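## What is a right, anyway?

A right is something you get to have or do just because you're a person. You don't win it in a raffle. You don't lose it for being grumpy on a Wednesday.

Say the town of Etotholm has 3,241 people and one of them thinks the mayor's new statue looks like a turnip. She's allowed to say so. The mayor is allowed to sulk.

Some rights belong especially to kids. You have a right to go to school - sorry - and also a right to rest and play, which makes up for it a bit. You have a right to food, too, and to be looked after when you're sick.
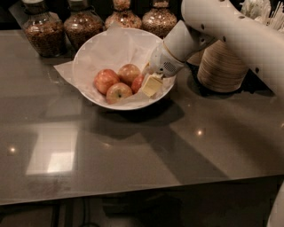 *Apples in a bowl, with butter. Food is on the list of rights.*

Rights come with a catch: everybody else has them too. You can have your own opinion about the kid next to you. You can't stop her from having one about you.

So who keeps an eye on all this? Courts do, and laws, and people who march down the street with signs. You can help at age 7 or age 40. Start by speaking up when someone gets left out. Spelling on the sign is optional.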